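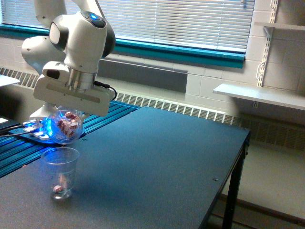
One reader of the draft report, writing from Workberg, objected that a round container is a poor thing to serve from at all, and that anyone who has tried to shake the last few sweets out of one knows as much without a study. The same reader asked why the cup had been given so little attention in the earlier sections, when most of the spilled pieces reported by counter staff had struck the rim of the cup and had not been lost at the mouth of the container.

Home | Contents | Methods | Results | Tables | Contact
Print this section | E-mail this section
Shares 2 Comments 3

4. Transfer of Small Pieces From Closed Containers to Cups

4.1 Scope of the section

Both points raised by the reader are taken up below. The present section considers the transfer of small solid pieces from a closed or partly closed container into an upright cup. It covers confectionery, wrapped and unwrapped, together with the light foam cubes that were used in place of food during practice sessions. Powders, liquids and items served by weight are outside its scope and are treated in Section 5.

Figure 2. Clear spherical container held over a clear cup. Most of the visible pink-and-white pieces are in the sphere; one rests near the bottom of the cup.

The section draws on records kept at the Cadwaladr and Hivthorpe serving counters. The records cover 2978 transfers. A transfer was defined as the period from the moment a container was brought over a cup to the moment it was taken away, whether or not any piece had left the container. Under this definition an unsuccessful attempt is a transfer, and a second attempt over the same cup is entered separately. Staff were given a printed card with the definition and were asked to keep it at the counter.

4.2 Containers

The counters used 3 container shapes: a sphere, a straight-sided jar and a shallow tray with a lip. All were of clear plastic. The spheres and jars were supplied under the Zirkico project and were matched for volume as closely as the available stock allowed. The trays were already in use at both sites and were kept in service so that staff would have a familiar point of comparison.

Shape affected the transfer mainly through the behavior of pieces near the opening. In the straight-sided jar, pieces tended to slide together along the lower wall when the jar was tilted, and they often arrived at the opening in a group. In the sphere, the wall curves inward toward the opening. Cube-like pieces with flat faces were apt to rest against one another there and hold back those behind them. Staff described this as "bridging," and the term has been kept in the coding sheet. A bridge usually gave way when the container was turned a little, though several pieces could then leave at once.

It follows that a sphere may be slow at one moment and too fast at the next. The objection quoted at the start of this section is therefore supported in part. The records also show, however, that staff at Hivthorpe preferred the sphere when only one or two pieces were wanted, on the ground that a small turn of the container could be stopped early. At Cadwaladr, where larger portions were the rule, the jar was preferred and the sphere was seldom chosen after the first week.

4.3 Cups

Only clear cups were used. Clear cups allow the person serving to see the level of the contents from the side, and allow the person being served to do the same. This was considered important by both counters, as complaints about portion size had been frequent when paper cups were in use.

Clear material brought a difficulty of its own. The rim of a clear cup is faint when seen against a dark surface, and it can be harder to judge where the opening begins. Staff reported that under colored display lighting the cup took on the tint of the light and its edge became less distinct. A cup placed on a plain, dark table and lit from one side was easier to locate, in part by the shadow it cast.

The relative position of container and cup proved to matter more than the height between them. The coding sheet recognized two positions, "centered" and "offset." A transfer was coded as offset when the middle of the container lay visibly to one side of the middle of the cup. Offset transfers were not treated as errors. Where the opening of a container is not at its middle, an offset may be the correct position, and experienced staff adopted it without instruction. The coding sheet accordingly records position and outcome in separate columns, and no attempt was made to infer one from the other.

4.4 Coding of outcomes

A subset of 600 transfers was coded a second time by a person who had not been present at the counter. Disagreements fell mostly in one category, that of the piece which touches the rim and then drops inside the cup. The first coders had tended to enter such cases as clean, while the second coder entered them as rim contact. The wording of the category was revised, and the affected sheets were coded again under the new wording.

Pieces that came to rest on the table were counted as spilled even when they had first entered the cup and bounced out. Light foam cubes did this more often than confectionery, and results obtained with foam should not be carried over to food without caution. Wrapped sweets presented the opposite problem. The twisted ends of the wrappers could catch on one another, so that two pieces left the container joined and were entered as a single release.

4.5 Limits of the records

The records were kept by working staff during opening hours. Entries made on Monday mornings are fuller than those made at busy times, and spills may be underreported when a line had formed. The age of the containers was not recorded. Surface scratches may affect how readily pieces slide, and a later revision of the sheet should include a column for the condition of the inner wall.

The two counters also differed in table height and in the width of the cups they kept in stock. These differences were not controlled. Comparisons between sites are accordingly given only in Table 4, with the cup width stated for each row, and the discussion of portion size in Section 6 relies on the Hivthorpe sheets alone.

Print this section | E-mail this section
Previous | Next | Back to contents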